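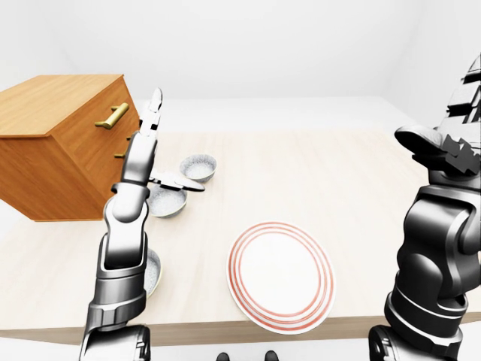
Bultine has released the Jutora 6, a wireless contact sensor for drawers and cabinets, for sale through security installers from February. The sensor mounts inside the front panel and reports each opening to the site's alarm panel. On a wooden cabinet with brass-colored handles, like the one shown, no part of the unit needs to be fixed to the outside.

Range is 30 meters indoors. The event log holds 1000 entries. "Installers asked for a part that fits behind a drawer front without rewiring," said Eirlys Lewis, product manager at Bultine.

Trade inquiries: Damian Kofler, Bultine sales office.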